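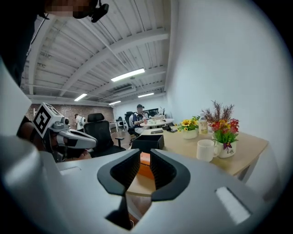
Trirkirside facilities desk
Ticket 175
Subject: black mesh chair sinking + round white table rocking, long room, brick wall end
Status: closed (one part moved to ticket 112)
Priority: normal, was low

OPENED, 9.10 am
Two things, same room, so one ticket. Split it if you have to.

1. Black mesh chair, the one with the tall headrest. Goes down by itself. Set it at desk height, sit, by the time the kettle's boiled your chin is level with the keyboard. Also squeaks when you lean back and the headrest nods forward.

2. Round white table. Rocks. Put an elbow on it and someone else's coffee goes over. Has had folded cardboard under it since May and the cardboard has given up.

Chair is the urgent one. People keep swapping it onto each other's desks when they get in early and it's causing a bit of grief.

REPLY, desk, 9.40 am
Thanks. Couple of questions before anyone comes up with tools.
- Is there a sticker under the seat? Need the model.
- Does it sink with nobody on it, or only under weight?
- Is the table rocking on the carpet or on the hard floor?
Please don't put anything on the gas lift in the meantime. No hose clamps, no tape.

REPLY, requester, 9.55 am
Sticker says Plorkow, rest is rubbed off. There's a 31 at the end of whatever the number was.
Only under weight. Left it empty over lunch yesterday at full height and it was still up when we got back.
Table - hard floor. No carpet that end.
Nobody's put a clamp on it. Someone did spray something on the squeak, smells like the stuff for door hinges. Squeak got worse.

REPLY, desk, 10.20 am
Ok. Plorkow with a 31 is the older high back, we have a fair few of those. Please try this before we order a cylinder:

Sit right back. Lift the right hand lever all the way, let the seat go to the bottom, hold it there and count to ten. Let go of the lever. Stand up, lift lever, seat should rise on its own. Do that five times. Then check the lever comes back to flat by itself and isn't resting against the seat pan. If the lever is sitting a bit high it's holding the valve open and you'll get exactly what you describe.

For the table, slide it a hand's width in any direction and see if it still rocks. Old floor, has dips.

REPLY, requester, 11.05 am
Did the up and down five times. Bit better for ten minutes and then down again. Slower though.
Lever DOES sit high. If I push it down with a finger it stays down, and the chair held for the whole of a phone call. Then somebody adjusted it and the lever was up again.
Table moved toward the middle of the room. Still rocks. Moved back. Rocks the other way now??

REPLY, desk, 11.15 am
Good, that's useful. Lever points to the cable or the little bracket it hooks into, not the cylinder. Will come up after 2. Please keep the chair in the room and put a note on it. Last time a chair went for a wander and I fixed the wrong one.

SITE NOTES, 2.25 pm
Chair had no note on it but found it by sitting in the other ones. Turned it upside down on a moving blanket.

Found:
- lever bracket bent up slightly, screw loose on the inside. Lever return spring was still there but had jumped off its hook.
- fluff and hair in all the castors. One barely turning.
- spray residue all over the tilt mechanism, collecting grit. This is the squeak.
- headrest: two bolts behind the cover, both loose. One finger tight.

Did:
- straightened bracket in place with pliers, tightened screw, spring back on hook
- wiped the tilt mechanism down with a rag and degreaser, let it dry, tiny bit of silicone grease on the pivot only
- pulled castors, cleaned, pushed back in. Bad one swapped for a spare out of the Kovbridge box
- headrest bolts nipped up. Don't overdo these, the insert is plastic and it strips

Sat in it for 15 mins doing paperwork. No sinking. Squeak gone leaning back, still a small click leaning forward. Leaving the click, it's the tilt lock and they all do it.

Table is a Muli, single pedestal with levelling feet on the base. Tipped it onto its edge (needs two people, top is heavier than it looks). One foot wound all the way in, another wound most of the way out. Somebody's been chasing the rock by turning whichever one they could reach. Wound all of them fully in, stood it up where it lives, backed out the one over the dip until it stopped moving. Tightened the bolts between column and top while I was under there, a good half turn in each.

Cardboard removed. Please don't put it back.

REPLY, requester, 4.30 pm
Table is solid!! Thank you. Chair ok so far. Someone has already tried to nick it.

Is it alright to move the table if we need the floor space? It gets shoved over a fair bit.

REPLY, desk, 4.40 pm
Move it all you like but it'll likely rock in the new spot. Foot nearest the brick wall is the one I adjusted. Turn that one only, by hand, quarter turn at a time. Lift by the column, don't drag it by the edge of the top, that's what loosens the bolts.

REOPENED, next morning, 8.50 am
Sorry. Chair is sinking again. Not as bad. Lever is flat, I checked that first. Loses maybe a couple of centimetres by morning tea and then stops.

REPLY, desk, 9.15 am
Ok so it was both. Cylinder's tired as well, the lever was just hiding it. Checked the shelf, we have none that fit. Ordering through Kovbridge under 112 along with the one for the reception chair, see also ticket 57 which was the same fault on the same model. Same fix there, been fine ever since.

Until it arrives: fine to sit in, just re-set the height when it annoys you. If it drops all at once, stop using it and bring it down to us.

REPLY, requester, 9.20 am
No worries. Will stick a note on it this time.

CLOSED
Table: fixed. Lever, squeak, headrest, castors: fixed. Cylinder: see 112.
For whoever fits it - take the big mallet and the pipe wrench, the one on 57 was seized in the base and took half the arvo to get out. Check the lever spring is still on its hook before you put the seat back on. And please take the old cylinder away with you, there's no bin up there for it.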